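Suche Suchbegriff eingeben Suchen

Waneden holt sich Geld: Was jetzt mit den Bezugsrechten tun?
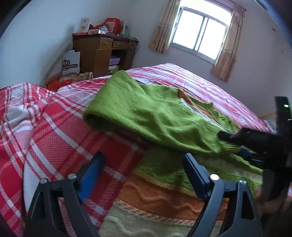
Grüner Strick auf rot-weißem Karo.

Stand 5.11.23, Villads Hafþórsson

Kurz und schnell diesmal, die Frist läuft schon. Waneden macht die Kapitalerhöhung, die im April auf der Hauptversammlung genehmigt wurde und von der danach den ganzen Sommer lang kein Wort mehr kam. Jetzt also doch. Verhältnis 5:2, Bezugspreis 2 Euro je neuer Aktie, Bezugsrechtshandel findet statt. Zweites wichtig, dazu weiter unten mehr. Bitte ins Postfach der Depotbank schauen, die Mitteilung heißt je nach Haus »Kapitalmaßnahme«, »Weisung erforderlich« oder einfach nur »Wichtige Information zu Ihrem Bestand«. Letzteres klickt man gerne weg. Nicht wegklicken.

Wozu das Geld?

Offiziell für die Übernahme von Stetard. Wer die letzten Ausgaben gelesen hat, weiß, was ich davon halte: strategisch in Ordnung, Preis sportlich. Stetard verdient operativ Geld, aber wenig, und hat einen Großkunden, an dem zu viel hängt. Die Verschuldung geht mit über den Tisch. Im Prospekt steht das alles drin, Abschnitt Risikofaktoren, man muss halt durch. Ich habe den Abschnitt zweimal gelesen und den Rest überflogen, bin also auch kein Vorbild.

Was der Prospekt auch sagt, etwas versteckt: Ein Teil des Erlöses geht in die Ablösung einer bestehenden Kreditlinie. Das ist an sich vernünftig, die Linie war teuer. Es heißt aber auch, dass der Kauf von Stetard nur zum Teil aus der Kapitalerhöhung bezahlt wird und der Rest aus einer neuen Finanzierung kommt. Konditionen der neuen Finanzierung: »marktüblich«. Danke für nichts. Ich habe bei der IR-Abteilung nachgefragt und eine freundliche Antwort bekommen, in der das Wort »marktüblich« noch einmal vorkommt.

Wer steht dahinter?

Wemum, der Ankeraktionär, übt seine Rechte voll aus. Schriftlich zugesagt. Und übernimmt außerdem, was am Ende liegen bleibt, zum Bezugspreis. Damit ist die Sache platziert, das Geld kommt auf jeden Fall rein. Gut für die Gesellschaft. Für uns Kleine zwiespältig, denn je weniger von uns mitmachen, desto günstiger stockt Wemum auf. Ob dabei irgendwann eine Schwelle gerissen wird, bei der ein Pflichtangebot fällig wäre? Laut Prospekt nein, man habe vorgesorgt und würde in dem Fall Aktien bei Dritten platzieren. Bei welchen Dritten, steht nicht da.

Baptista dagegen macht nicht mit. Der Fonds hat in den letzten Monaten schon abgebaut und verkauft nun auch die Rechte. Das drückt natürlich auf den Kurs des Bezugsrechts – und genau das sieht man auch. Ein paar Leser haben mir geschrieben, ob das ein Warnsignal sei. Glaube ich nicht unbedingt. Baptista hat meines Wissens Mittelabflüsse und muss verkaufen, was sich verkaufen lässt. Aber ich kann in die auch nicht reinschauen. Wer bei so einem Verkauf gleich die Nerven verliert, war vermutlich schon vorher zu groß investiert.

Rechenbeispiel, weil immer wieder gefragt wird

Ich habe 2000 Aktien im Depot. Macht bei 5:2 ein Anrecht auf 800 neue Stücke. Die Bank bucht 2000 Bezugsrechte ein, je alte Aktie ein Recht, für zwei neue Aktien braucht man fünf davon. Geht bei mir glatt auf, bei den meisten bleibt ein Rest. Der Rest lässt sich verkaufen oder man kauft welche dazu, bis es passt. Bei drei, vier übrigen Rechten lohnt beides nicht, da frisst die Mindestgebühr alles auf. Verfallen lassen, fertig.

Der rechnerische Wert eines Rechts: Aktienkurs minus Bezugspreis, das Ganze geteilt durch Bezugsverhältnis plus eins. Bezugsverhältnis ist hier fünf durch zwei, also zweieinhalb, plus eins sind dreieinhalb. Bitte den Kurs von vor dem Abschlag nehmen. Danach, wenn die Aktie »ex Bezugsrecht« notiert, teilt man nur noch durch zweieinhalb. Das verwechselt jeder mal, ich auch, zuletzt bei einem ganz anderen Wert und mit dem Ergebnis, dass ich die Rechte für spottbillig hielt. Waren sie nicht.

Noch was zum Abschlag. Der Kurs fällt am Tag der Abtrennung optisch, das ist kein Verlust, dafür liegt das Recht ja im Depot. Manche Banken zeigen den Einstandskurs erst mal falsch an und man erschrickt. Legt sich nach ein paar Tagen, wenn die Buchung durch ist. Wenn nicht: anrufen.

Handel mit den Rechten

Dünn. Am ersten Tag gingen 1262 Rechte um, und das war an dem Platz, wo überhaupt etwas los war. An den anderen: Taxen ohne Umsatz, Spanne zum Weinen. Wer verkaufen will, also unbedingt mit Limit. Unlimitiert reinstellen ist hier grob fahrlässig. Und nicht bis zum letzten Handelstag warten, der liegt vor dem Ende der Bezugsfrist, und am Schluss wollen alle raus, die es vergessen hatten. Manche Banken verkaufen am letzten Tag automatisch bestens, wenn keine Weisung vorliegt. Andere lassen verfallen. Was Ihre macht, steht in der Mitteilung, meist ganz unten und klein gedruckt.

Apropos Fristen. Die Depotbanken setzen eine eigene, frühere Frist. Bei mir sind es zwei Tage Vorlauf, bei einem Leser sollen es deutlich mehr sein. Gültig ist für Sie immer die der Bank, egal was im Prospekt steht. Weisung online geben, Bestätigung als PDF abspeichern. Hatte schon mal den Fall, dass die Weisung »technisch nicht angekommen« war, ohne PDF wäre ich da schön dumm dagestanden.

Mehrbezug? Gibt es nicht. Hätte ich gern gesehen, gerade bei der Zusage von Wemum. So landet das Übriggebliebene automatisch beim Großen. Legal, üblich, ärgerlich.

Mitmachen oder nicht

Meine Haltung, ausdrücklich ohne Gewähr und keine Anlageberatung: ich übe aus. Voll. Gründe, in loser Folge. Der Bezugspreis liegt klar unter dem, was ich für die Substanz ansetze, selbst wenn ich Stetard mit einem ordentlichen Abschlag rechne. Wemum zieht mit und hat mehr zu verlieren als ich. Die Bilanz sieht nach der Maßnahme besser aus als vorher, jedenfalls bis die neue Finanzierung dazukommt, siehe oben. Und verwässern lassen mag ich mich ungern, wenn der Verkaufserlös der Rechte dermaßen mager ist.

Dagegen spricht auch einiges. Der Vorstand hat seit der letzten Übernahme drei mal erklärt, es brauche kein frisches Kapital. Jetzt braucht es welches. Sowas merkt sich der Markt. Die versprochenen Synergien sind bisher eine Folie in einer Präsentation, mit einem Pfeil, der nach oben zeigt. Eine Dividende würde ich auf absehbare Zeit aus der Planung streichen; gesagt hat das noch keiner, aber die alten Kreditauflagen waren schon eng und die neuen werden kaum lockerer sein. Wer Waneden wegen der Ausschüttung hält, sollte sich das gut überlegen.

Wer ohnehin raus wollte: Rechte verkaufen, Aktien noch behalten und nach der Einbuchung der neuen Stücke schauen. Direkt danach kommt oft noch mal Druck, wenn die Schnellen ihre jungen Aktien abladen. Umgekehrt ist das auch die Stelle, an der man nachlegen kann, wenn man die Geschichte mag und jetzt kein Geld frei hat. Ich lege nicht nach. Die Position ist mir mit den neuen Aktien groß genug.

Steuer, ganz knapp

Verkauf der Rechte ist steuerpflichtig, die Anschaffungskosten werden in der Regel mit null angesetzt, der ganze Erlös gilt also als Gewinn. Bei Ausübung passiert erst einmal nichts. Freistellungsauftrag prüfen, zum Jahresende hin ist der bei vielen schon weg. Für alles was darüber hinausgeht, vor allem Altbestände und Depots im Ausland, bitte den Steuerberater fragen und nicht mich. Ich bekomme dazu nach jeder Kapitalmaßnahme Mails und kann sie nicht seriös beantworten.

Noch offen

Rückfrage an die Gesellschaft läuft, ob die jungen Aktien fürs laufende Jahr voll gewinnberechtigt sind. Im Prospekt steht ja, in der Mitteilung einer Bank stand eine getrennte Gattung mit eigener Kennnummer. Vermutlich ein Fehler der Bank, wäre nicht der erste. Sobald ich eine Antowrt habe, kommt sie per Kurzmail an alle, die den Verteiler für Eilmeldungen abonniert haben. Die anderen lesen es in der nächsten Ausgabe, da dann auch das Musterdepot mit angepassten Stückzahlen. Die Tabelle von letztem Mal stimmt für Waneden ab sofort nicht mehr, bitte nicht damit rechnen.

V. H.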